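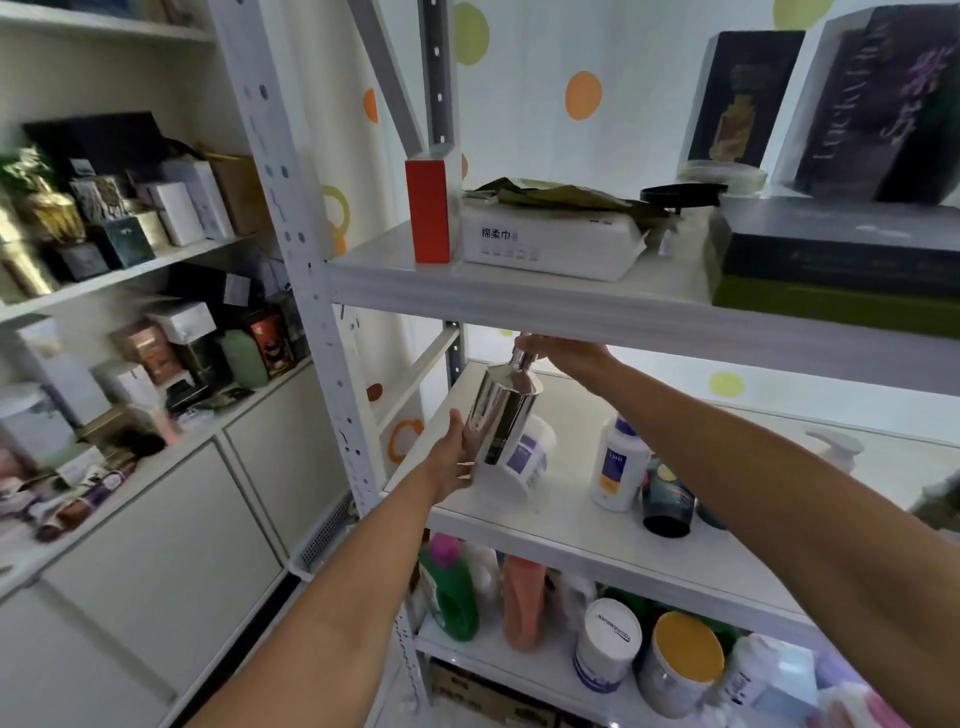
Morneo opens its sorting rooms once a year, in September, and our group went on the Thursday. Entry was $3 at the door. The building is on the Prusov side of the canal, a short walk from the tram stop.

Morneo takes in unopened and part-used household goods from people who are moving or clearing out a relative's place, and passes them on. Vadurow does the trucking. Last year 1690 parcels went out.

We began in the intake hall, which is a loading dock with tables. After that came the shelf room, the part most of us had come for. It has white walls painted with coloured dots and rings, left from when it was a playroom. There is a white metal shelving unit with holes punched in the uprights, and a built-in cabinet with open shelves, both well filled. Gift boxes and dry things like cotton towels go up high. Lotions and pump bottles sit on the middle shelf, and detergent goes lower down with the tubs. A cardboard box stays at floor level for anything that hasn't been sorted.

Visitors were allowed to help. The awkward item was a tall silver metallic bottle with a narrow neck, nearly too high for the gap under the upper board. It needs one hand under the body and one on the neck. Boxes can be stood on end at the back, and that saves a fair bit of room. Bags get draped over whatever is there.

The cabinet is kept for tins and boxed items. I would have liked labels on the shelf edges. The regulars say they know where everything goes, but a new person wouldn't.

Upstairs is the packing room, where a parcel is made up from a printed list. We weren't allowed in while they were working and watched through the door for 20 minutes. The tape guns are loud.

Tea was served in the Jabłońska annex across the yard. The annex holds 600 flattened cartons and not many chairs, so most people stood. The poppy seed cake was good.

Wear closed shoes, as the dock floor is rough. Parking is poor after 10 a.m. and the washroom is on the ground floor only.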